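Plastic hangers always end up in a knot. How do you store the spare ones?

Asked in Laundry and Wardrobes, May

We have a lot of spare plastic hangers, mostly the thin grey sort, and they live in a green woven basket on the shelf above the washing machine. Every time I want one I pull out a clump. The hooks go through the middle of the next one along and the bars slide over each other, and by the time I have got one free I have usually dropped another down the back of the machine.

I have tried putting them in neatly. That lasts until somebody else in the house takes a shirt off and throws the hanger in. Last month I tipped the lot out and counted 71, which is more than we need, but I don't want to throw away ones that are still good.

I sort them on a white board laid over the table, one at a time with the basket next to it.
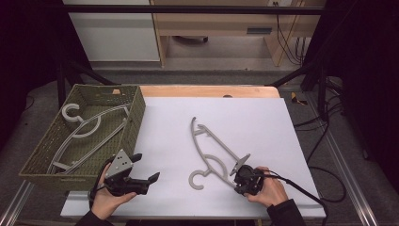
Should the hangers go in the basket with the hooks all at the same end?

Put all the hooks at one end and facing the same way, so each hanger sits against the one before it. Alternating the ends looks tidier for a day or so, then the hooks start catching on the bars.

I got that from the leaflet that came with our Herkley shelf unit and it does help, but only while the basket is less than half full. What I would like to know is whether there is a better container, or whether I should give up on baskets. There is no spare rail. The wardrobe is full and the airer is in use most of the week.

2 answers

Answer 1 (accepted)

A basket can work but it needs to be the right width. If it is much wider than the hanger they lie down flat and slide across each other, and that's where the knots come from. You want them standing on edge, like records in a box. Measure across the shoulders of one hanger and look for a box a finger or two wider than that. Depth matters less.

I use a Flundard magazine box for trousers hangers and a plain cardboard box for the wide ones. The cardboard one has been going for 2 years and the only thing wrong with it is a soft corner. If you'd like to keep your basket, stand a piece of stiff card down the middle to make two narrow bays.

For getting a knot apart, don't pull. Lay it on something flat and smooth, spread it out a bit and find the hanger that is on top of all the others. There nearly always is one. Turn its hook until it is clear of whatever it has gone through, then lift from the hook end. Pulling from the shoulder drags the hook back in. On thin plastic it can also snap the hook off, and then you have a hanger that is no use to anyone.

Even three can take a minute if they are well wound together.

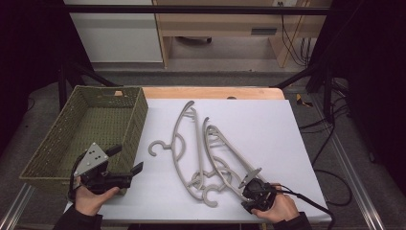
Grurkamow replied that a bulldog clip does the same job: gather ten hangers with the hooks together, clip across the necks, and drop the bundle in whole. You unclip a bundle when you need it and the rest stay put.

I hadn't thought of clips. That would suit a deep basket better than my card divider, although you'd want fairly large ones — the small stationery sort won't go round ten necks.

Also, about the number. Work out how many you use in a full wash with everything hung up, add a few, and let the rest go. Charity shops often want them but ring first. Our local one was given about 400 last year and stopped taking them for a while.

Answer 2

just get a hanger stacker, they are a metal stand with two posts and the hangers drop on. Chambi do one that folds. Takes up floor space but you never get a tangle. Not sure how it would do with the very thin ones, mine are wood

Comment from the asker: Thanks both. Floor space is the problem here, so I have gone with the card down the middle for now and put a few bundles on clips at one end. I have kept 40 and bagged up the others. The basket goes on the shelf with the hooks facing out, and I've asked everyone to leave loose hangers on the door handle — we will see how long that lasts.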